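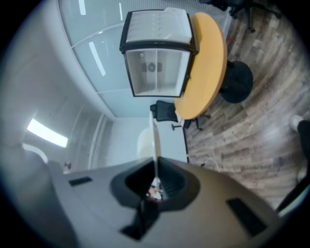
Progress report for the Wynne Foundation
Project: Stestska evening language courses
Reporting period: March to June
Prepared by: Dörte Kleinschmidt

Enrollment and attendance
In this period we offered the beginner course and the intermediate course as planned. Together they gave 593 hours of teaching. The beginner course started with 30 learners, which was the limit we agreed with you. Attendance was good until May, when many learners changed to summer shifts at the Sundero packing plant. We moved the later lesson to 7:30 p.m. and part of them came back.

Teaching materials
The workbook by Josée Lapointe is now finished and 350 copies were printed. Two chapters, on renting an apartment and on visiting the doctor, were written again after the learners told us the dialogues were too formal. The listening exercises are not yet recorded. We had hoped to complete them in May, but the speaker was ill and we did not want to change the voice in the middle of the course.
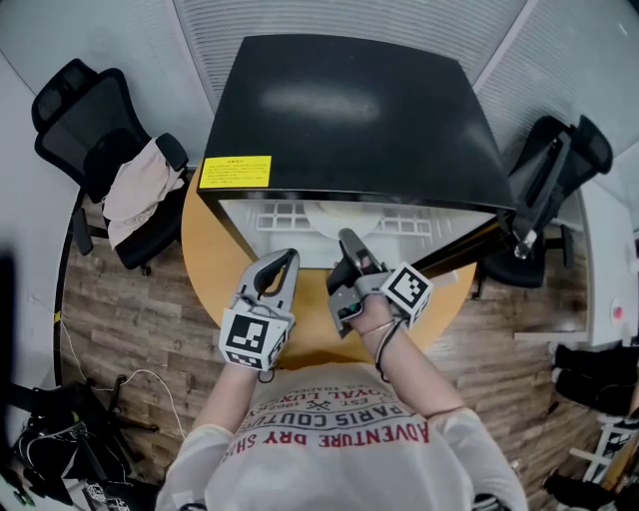

At the round table, June.

Budget
Spending is within the approved amount. Printing was cheaper than in our plan, and room rent was higher, as Wondisent raised the evening rate from April. We ask for your permission to move the rest of the printing money to the rent line. The detailed table is in Annex 2.

Difficulties
Child care remains the main reason learners give when they leave a course. We spoke with the kindergarten in Stestska, but it can not stay open in the evening. A morning group is possible from September if we find one more teacher.

Next period
We will record the listening exercises, hold the final test for the beginners and begin registration for the fall. The results of the test will be included in the next report.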